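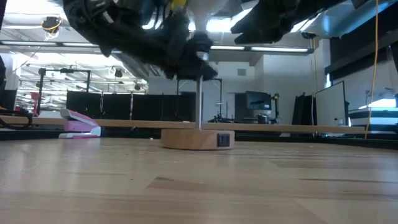 From: Ottmar Wunderlich
To: bench-arms list
Date: 9 Sep 2025
Subject: Re: Re: Sillar fingers vs. Heywood fingers, anyone?

Dana wrote:

> We have two arms on a table and a budget for one more set of
> fingers. The Heywood ones look nice in the catalog and so do the
> Sillar ones, and the catalogs agree with each other that both are
> the best. Has anyone run them on the same job? I care mostly about
> thin plastic and round things. Also, is the Trorkier controller
> worth the swap or do I keep nursing the Zasto?
>
> Second question, sorry: does your overhead view see anything once
> both arms are in the middle? Ours mostly sees elbows.

Dana,

Yes, I've run them on the same job. I've run them on the same job so many times that I have started to dream in cups. What follows is one person's opinion from one bench, so please don't forward it to purchasing as a study.

Short version: buy the Sillar fingers, keep the Zasto for now, and move your camera.

Longer version. The test I settled on is a plain handover: one arm picks up the thing, brings it to the middle, the other arm takes it. I did 90 handovers per set of fingers, same objects, same speed. I did not do 1000, whatever I promised on this list in the spring. Somewhere in the first afternoon I learned what 1000 would feel like and revised the plan.

The Heywood fingers are stiff and have a lovely flat pad. On anything with straight sides they're the better product. A stapler, a box, a calculator lying flat with a bit of an edge to get under, all fine. Give them a thin plastic cup and they turn it into an oval. The cup goes back to being round when you let go, more or less, but by then the second arm has arrived where the rim used to be and has closed on air. I could get around it by lowering the grip force, and then I dropped cups. There is a setting between "oval" and "floor" and I found it on several occasions, never twice in the same place.

The Sillar fingers give a little. They look cheaper and they squeak if you mount them dry, so don't do that. But they settle around a curve before they start squeezing it, and the second arm has a fair chance of finding the cup where the first one left it. I lost 6 out of 90 with the Sillars. I'm not going to tell you the Heywood number, as I changed the force halfway through and it isn't a fair count. It was worse. Let's leave it there.
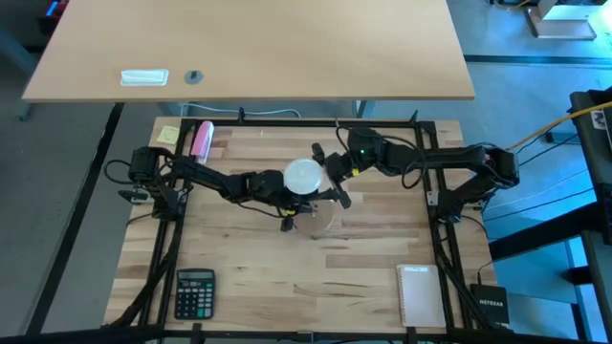
Where both sets do badly is clear flat stuff, lids and such. The fingers aren't really to blame. A clear disc lying flat on butcher block gives the camera almost nothing to work with, and then the fingertips have to get under an edge that is barely there. I've tried sliding it to the edge of the table first. That works if your table has an edge you can reach, and mine has a rail in the way, so I have a very nice method that I can't use.

Lamps are their own misery. If you hand one of your arms a lamp with a thin metal rod, both fingers will hold the rod perfectly well and the whole thing will slowly turn like a chicken on a spit. Neither maker has an answer to this. A strip of rubber tape on the pads helped more than any setting. Going for the base is safer if it's thick enough to grab, but then the arm is down low and everything above it is in the way of its own wrist. And keep the second gripper off the bulb. I set a no-go zone up there after an evening I won't describe.

On the controller. The Trorkier is quicker, no question, and the setup pages look like they were made by somebody who had met a user. On my bench it also dropped one arm or the other off the network at random, always mid-reach, so you get an arm holding a pose like it's waiting to be painted. I swapped cables. I swapped ports on the switch. I wrote to support and got ticket 594 and a polite note asking whether I had tried swapping cables. The Zasto is slow and ugly and has never once gone missing. If you only need two arms to meet in the middle at a calm pace, slow is fine. If you're after fast regrasps, wait for the next Trorkier firmware and let me know how it goes, from a safe distance.

One warning if you stay with the Zasto: it remembers the finger offsets from the last set you mounted, and it does not ask. Change fingers, zero them, then power cycle, in that order. I did it in another order and spent a good while blaming the Sillars for gripping off to one side.

As for elbows: yes, we have them too. Straight overhead is the worst spot when both arms reach in, as the links pass right over whatever you care about. A steep view from the front rail side is better for flat things and for telling which finger is touching. For tall things like the lamp I want one low, close to table height, or I can't judge the gap between the second gripper and the part I'm trying not to hit. If you can only afford one, go high and tilt it. You'll still see elbows, but there'll be some cup between them.

Also run your cables along the frame and give the wrist ones a proper loop. Mine were tight for a while and the right arm had a faint pull toward home that I took for a calibration error. I calibrated it out, too, very carefully, and then had to calibrate it back in when I fixed the cables.

I still have the Heywood set and could mail it to you if you pay the postage. Pads are a bit worn. The screws are the short ones, so check your mount before you say yes.

Ottmar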